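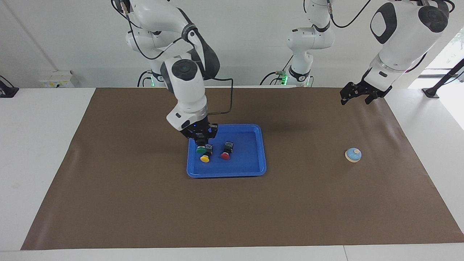
Lodetano's buyback: hold the applause

Lodetano says it will buy back 8 percent of its shares by July, and the stock jumped on the news. I'd wait. The last buyback barely covered the shares handed to managers, and the company borrowed to pay for it. Eturell tried the same thing and its share count went up. Show me lower debt first.

2 comments | 101 shares

Sold mine Friday. Same promise every year.

You said this about Brerkard too and it did fine. Still holding.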